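2024-02-28 作業ノート 革の手入れ用クリームの配合

昨日の続き。蜜蝋とカルナバの比率をいじっていたら、やっと指で伸ばしたときの「すっ」と入っていく感じが出た!うれしいので忘れないうちに全部書いておく。

これまでの流れ。11月の配合は蜜蝋が多すぎて、冬の作業場では缶の中でカチカチになっていた。布で取ろうとしても表面が削れるだけで、粉っぽいかけらが革に残る。カルナバを減らしても硬さはあまり変わらず、油のほうを疑いはじめたのが先月の終わり。Havlíčekさん(Eduardさんのほう。弟さんもいるので)に手紙で相談したら、ホホバを一気に足さず、溶けた蝋の温度が落ちはじめてから二回に分けて入れてみろ、とのこと。半信半疑でやってみたら大当たりだった。

今日のバッチは11番。湯せんで蝋を溶かし、火から下ろしてホホバの半量、七分待って残り。混ぜるのは木べらで、泡を入れないようにゆっくり。泡立て器は二度と使わない(9番の缶は穴だらけで、あれはあれで軽石みたいで面白かったけど)。できあがりは687g。缶に分けて、ふたは冷めきるまで開けておく。

色は思ったより黄色い。Nestotskaから届いた蜜蝋は未精製なので当然といえば当然。黒い革なら気にならないが、ヌメの端切れには少し色がつく。薄い色用には精製した蝋で別に作ること。Altariの精製蝋がまだ棚に一袋あるはず。

塗り試し。端切れを三種類、タンニンなめしの牛、クロムの牛、古い鞄からとった山羊。山羊がすばらしい。乾ききって白っぽかったしわの底まで色が戻って、思わず声が出た。クロムは表面に残りやすいので量を半分に。タンニンは一晩置いてからもう一度見る。 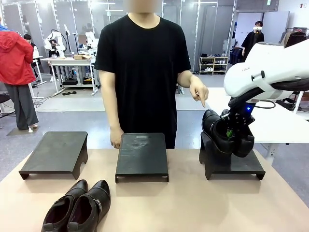
台の上の黒革靴。つま先が上がった状態。

靴について覚え書き。端切れでうまくいっても、履きじわのところは別の話だと思っておいたほうがいい。曲がる場所は蝋が多いとひびのように白く割れる。甲には薄く、かかととつま先の芯が入っているところだけ重ねる。コバは今回のクリームだと柔らかすぎるので、前の硬い配合を取っておいて使う。失敗作にも使い道があった、ばんざい。

においの件。テレピンを少し入れるとのびは抜群によくなるけれど、狭い部屋だと頭が痛くなる。Semaanの本には昔の靴墨の処方がいくつも載っていて、テレピンがかなりの量入っている。あの時代の職人はみんな窓を開けっぱなしだったのだろうか。読みものとしてとても楽しいので、見かけたら机から勝手に持っていって読んでください。しおりのページはまだ途中なので抜かないで。

磨き布も比べた。古いTシャツの綿、ネル、麻。ネルがいちばん早く艶が出る。ただし毛羽が缶に入るので、塗るのは綿、仕上げだけネル。麻は硬いけれど、コバを締めるときには悪くない。

耐水も少しだけ。水を一滴落として、玉のまま残る時間を見た。11番は10番より長く持つ。時計を見るのを途中で忘れたので数字は書かない。次はちゃんとやる。

仕上げの艶出しに2000番の耐水ペーパーを軽く当てる方法、コバには効いた。革の表面には絶対に使わないこと(端切れ一枚だめにした)。

次にやること
・ホホバを一割減らした12番
・精製蝋で薄色用を小さめに
・Nollicoの缶を追加で注文。今の缶はふたが固くて爪が折れる
・タンニンの端切れ、明日の朝に再確認
・Eduardさんに礼状と11番を一缶

温度計の電池が切れかけていて、ときどき表示が消える。替えは引き出しの二段目。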